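I gave up the car in March, and by now the bus pass has paid for itself. It costs 102 a month, which sounded like a lot until I added up what I was spending on insurance, gas and parking at work. The car sat in its spot for most of the week anyway.

My route is the 30. It leaves from the stop outside the old Bjarnason bakery and goes downtown by way of Helto Road. On a good morning it takes roughly 40 minutes. I read for the first half and look out the window for the rest. In winter the windows fog up and I just read.

Groceries were the part I worried about. I used to do one big trip every two weeks. Now I stop at Risusard on the way home, three or four times a week, and buy what fits in one backpack. I throw out less food than I did before. Cat litter is still a problem, so I have that delivered.

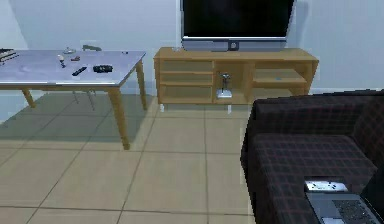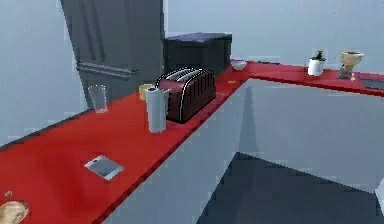

## What I miss

Leaving late. The last 30 goes at 11:10, and I have walked home twice. It's a flat walk, but it's long, and there's no sidewalk past the Divuvon warehouse.

I also miss having a trunk. In December I carried a floor lamp home on the bus and had to stand the whole way so it wouldn't poke anyone. The driver didn't mind.

I sold the car for less than I wanted. The buyer knocked 500 off for the tires, and he was right about the tires. The money is in savings. If the route gets cut next year I'll think again, but for now I'm renewing the pass.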